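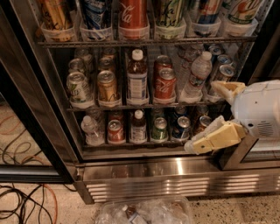
Okmont keeps its rules for robots in shared kitchens on two pages. The safety lead who wrote them says the first draft had 40 items and went unread.

"People will follow a short list," she says. "So we kept what had gone wrong before."

Speed comes first. Near a glass door, the arm runs at 60 percent or less. One person stays within reach of the stop button and does no other job. Drinks go back label forward, in the row they came from, and a can that has been dropped is taken out of use.

Cables are the rule she repeats most. They should be taped or covered before the arm is powered on. "I still walk in and find them on the floor," she says. "Then we stop and fix it."

The Killwood site logged 551 runs under the rules before January, and every stop was written up, even the short ones. Guzmán, the newer site, is still working from the old draft.

Asked what she would change, she names the door. The rules don't say who opens it. "At Killwood it's the operator. At Guzmán it's whoever is closest. I want that in writing."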